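The Cable Drawer, Emptied
A gallery by Ottilie Steiner

I don't believe in decluttering. I have read the books, I have been to the talk at the Emdale library, and I came home with a tote bag, so that's one more object in the house. When Urs announced in April that we were going to "deal with" the power strips, extension cords and adapters in the workroom, I said fine, and I said I would keep a record, mostly so that somebody would remember how it went when the drawer filled up again.

The rules came from Selina Egger, who ran the talk and whose handout Urs has taped inside the closet door. Everything goes on a bare surface, one item at a time. You look at it, you say what it's for, and you put it in one of 3 boxes: keep, give away, recycle. I asked what happens to something you can't say the purpose of but strongly suspect you'll need. There is no box for that. There should be.

Before starting we guessed how many cords we owned. Urs said 40. I said more. The final tally was 105, counting the phone chargers, and I'd like it noted that I was closer.

Power strips went first because they take up the most room. I had my doubts about how many would survive, with Urs attached to every one of them, and he had his doubts about the ones I'd bought. 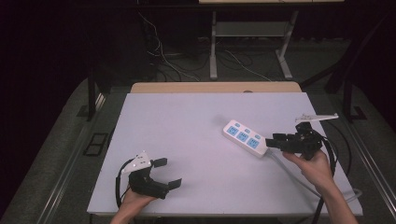

Power strip, white, three sockets with a small blue switch for each. Box one: keep.

I voted for giving it away. Three sockets doesn't go far in a workroom, and I have never in my life switched off a single socket to save electricity, whatever people claim they do. Urs says he would. We'll see. The cord is gray and a decent length, I'll give it that.

Of the 11 strips we looked at, 9 ended up in the keep box. You can do the math on how much space that saved. Kenza Nasr took one of the others for her sewing table, and the last went to recycling with a crack in the housing.

The handout also recommends labeling every cord at both ends. Urs bought a label maker for this, a Brosent, and it came with its own charger, so make that 106. The labels peel. Hannelore Moser swears by masking tape and a marker, and so far hers are the only ones still attached to anything.

The give-away box is in the hall if anyone local wants a printer cable. We have plenty, and no printer. I'll add more pictures when we get to the adapters, assuming we do.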